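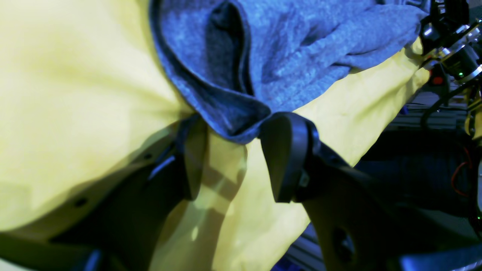 2024-09-13
Posted by Fotis Vlachopoulos

Subject: Re: Grants, own revenue and turnout in the Stodden councils

> The claim in the draft is that councils which get more of their money from
> the center see lower turnout at local elections, and that the reason is
> weak accountability: voters who don't pay for a service don't watch the
> people who run it. I have trouble with the second half. Poor councils get
> larger grants by design. Poor councils also have lower turnout, for reasons
> that have been known for a long time and have nothing to do with who sends
> the check. How does the draft separate the two? Also, is the grant share
> measured before or after the Mirnlow councils were merged? The table
> doesn't say, and the answer changes which elections can be compared.

Both objections are fair, and I will take them in the order they were raised. I have also gone back to the Brakevier file, so part of what follows replaces what the draft says in its data section.

On the first point, a plain comparison across councils can't separate grant dependence from poverty. The draft admits this in a footnote, which is the wrong place for it. The Stodden formula takes the tax base per resident, compares it with the provincial average, and pays out a fixed part of the gap. Any council with a small base gets a large grant. A regression of turnout on grant share is therefore close to a regression of turnout on the tax base with the sign reversed. Adding household income as a control helps a little, but the local tax base is mostly land and commercial property, and the two measures part ways in exactly the places where the result is strongest, such as retirement towns and the districts along the old port.

What gives some room is the rule change. The formula was revised between two local elections, and the revision altered how commercial property is assessed for grant purposes. It did not alter how that property is taxed. A council with a large warehouse district lost grant money while its residents were no richer and no poorer than before. A council with little commercial property gained. The change in grant share caused by the revision alone can be computed from the old assessments, and it has only a weak relation to income. That computed change is what I should have used from the start.
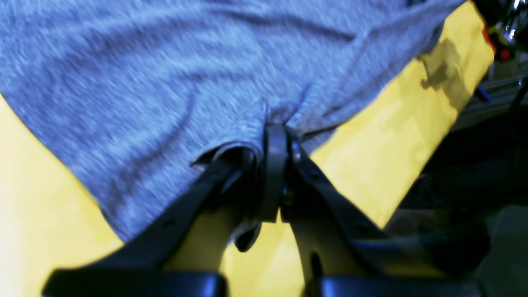 Gray heathered fabric on a yellow surface.

The sample is 123 councils with complete returns at both elections. With the computed change in place of the raw grant share, the estimate keeps its sign and loses more than half its size. The standard error is wider, as expected, and at the usual level I would not want to defend it against a hostile reader. I would describe the result now as consistent with an accountability effect and also consistent with a small effect of no practical interest.

There is a second problem that the list has not raised. The accountability story needs voters to know, at least in a loose way, where the council's money comes from. The tax bill in Stodden is a single sheet on which the provincial and local parts are added together before the total is shown. The split is printed on the back. If most residents don't read the back, they can't respond to a change in the split, and whatever we see in turnout must come through some other channel. One candidate is the behavior of the councillors themselves. A council that loses grant money has to raise the local rate or cut something, and either choice produces a contested election. More candidates stand, there is more coverage in the local press, and turnout goes up. On that reading, voters respond to conflict, and the source of the money matters only because it produced the conflict.

The two readings make different predictions. If voters are watching the source of funds, councils that gained grant money should show a fall in turnout about as large as the rise in councils that lost it. If conflict is what matters, the effect should be one-sided, with a rise among the losers and not much among the gainers. Splitting the sample this way leaves few cases on each side, but the pattern leans toward the one-sided version. I would put this in the paper even though it weakens the title.

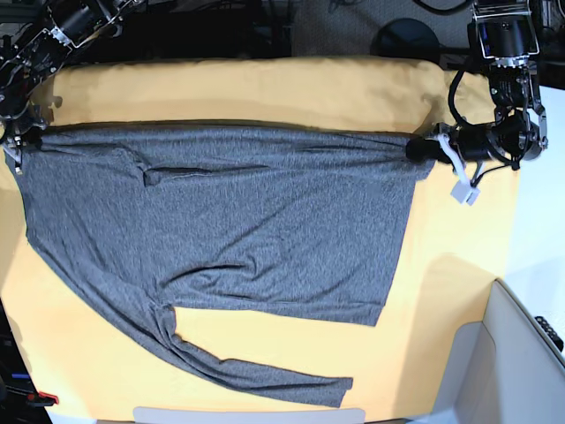

The Mirnlow mergers

On the question about timing: the grant share in the draft's table is measured after the mergers, and the turnout at the earlier election is measured before them. That is an error. I added up votes and registered electors across the old councils to get a figure for the merged unit, which is correct arithmetic and a poor comparison. An elector in a small council that was folded into a large one faced a different ballot, a different number of seats and in most cases a longer trip to the polling place. Turnout in the merged units fell. Some of that fall was loaded onto the grant variable, because the province paid a transition supplement that raised the grant share in every merged council at the same moment.

In Mirnlow, 16 of the present councils came out of mergers. Dropping them entirely is the cleanest option and is what I have done for the estimates described earlier in this message. The cost is that Mirnlow then contributes very little, and the results speak mainly for the rest of the province. Keeping the merged councils with an indicator variable gives a similar coefficient, but I don't trust it, since the supplement and the indicator are nearly the same thing.

Melnychuk's paper handles a similar problem by building a matched unit for each merger out of neighboring councils that stayed separate. I tried it. The match is good on population and bad on distance to the county seat, and the results depend on which of the two gets priority. I can send the code to anyone who wants to look, but I would not report it.

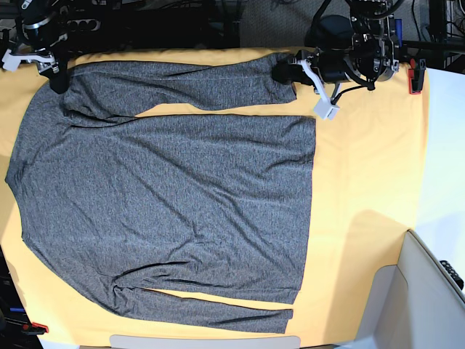
Gray long-sleeve shirt laid out on a yellow cover.

Source of the turnout figures

One more correction, smaller. The Brakevier file gives turnout as a share of registered electors. The draft calls it a share of adults. Registration was cleaned up in February, ahead of the later election, and names of people who had moved away were removed. The denominator fell, so measured turnout rose slightly everywhere. If the cleaning was even across councils, the constant takes care of it. It probably was not even, since the rolls were worst in places with many renters. I have asked the provincial electoral office for the number of names removed by council. If the office can supply it, I will recompute everything on the adult population and post the revised table.

In the meantime, please treat the circulated draft as withdrawn from citation. The changes I plan to make are these:

- Replace raw grant share with the change computed from the revised formula.
- Report gainers and losers separately, with the pooled estimate in an appendix.
- Drop the merged councils and say so in the table note.
- Move the discussion of poverty and the tax base out of the footnote and into the main text.
- Correct the label on the turnout variable.

I have not decided about the section on party lists. It was written to support the accountability reading, and with that reading in doubt it has less to do. If anyone has used the candidate-level returns for Stodden, I would like to know whether the number of candidates per seat is reliable for the earlier election. The file has blanks that may be uncontested seats or may be missing forms – the codebook treats both as zero.

Fotis Vlachopoulos

Recent messages on this list

Grants, own revenue and turnout in the Stodden councils
Codebook question: uncontested seats in Brakevier
Melnychuk on matched units after council mergers
Property assessment and the grant formula: request for references
Mirnlow transition supplement, payment schedule
Who reads the back of a tax bill?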